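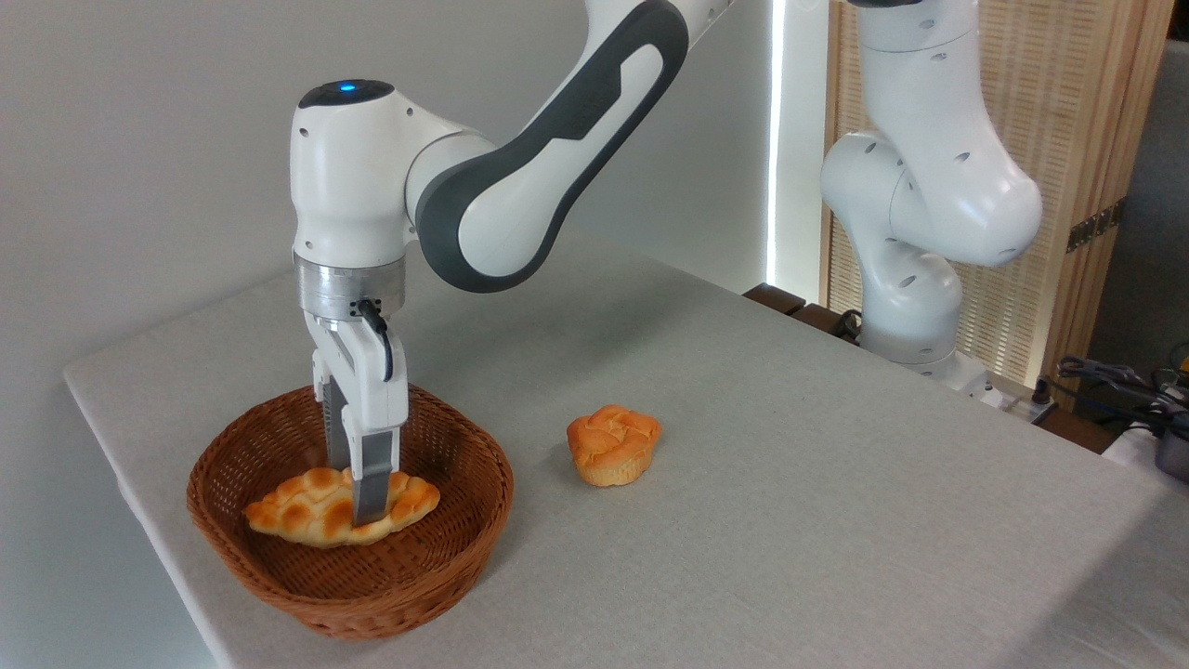 Storing braided rolls in an open basket: crust softening

q_vasseur
7/30/25
Looking for input on holding conditions. Enriched dough, three-strand braid, egg wash. Cooled on a rack for 2 hours, then moved to a shallow round wicker basket on the table, uncovered. By the next morning the crust is leathery and the crumb near the ends is dry. Basket is a tight diagonal weave from Antoniuk, unlined. Flour is Tolov bread flour, dough weight 361 g. Would a liner help?

rpangilinan
A basket is for serving. Tight weave or not, it leaks air on all sides. Put the roll in a bag once it's fully cool and move it to the basket when people sit down.

Subbarao S.
Disagree in part. Bagging an egg-washed crust turns it tacky overnight and you lose the shine. I line the basket with a cotton towel and fold the corners over the top. Acceptable for one day. Past that, slice and freeze.

rpangilinan
Tacky crust usually means it was bagged warm. Two hours on a rack is enough for a roll that size, so he shouldn't see it.

Subbarao S.
Depends on the kitchen. Mine was humid all through June and I had sticky crusts after more than 3 hours on the rack.

siriporn_r
What shape is the roll? If the ends taper they will always dry first, bag or towel. I stopped tapering mine and the problem mostly went away. It also sits better in a round basket if you curve it slightly before proofing.

q_vasseur
Curved, and it nearly spans the bottom of the basket. One end is tapered more than the other. Shaping error on my part.

siriporn_r
Then even that out first. Same dough, blunt ends, and change nothing else for one bake.

G. Ramasamy
Check the bake too. Deep color on top of the lobes with pale sides is normal for a braid, so color is a poor guide. I pull mine by internal temperature. An extra five minutes in the oven costs more moisture than a night in a basket.

q_vasseur
I have been going by color. Will use the probe on the next batch, blunt ends, towel on one roll and bag on the other.

rpangilinan
Bake them on the same tray or the comparison is no good.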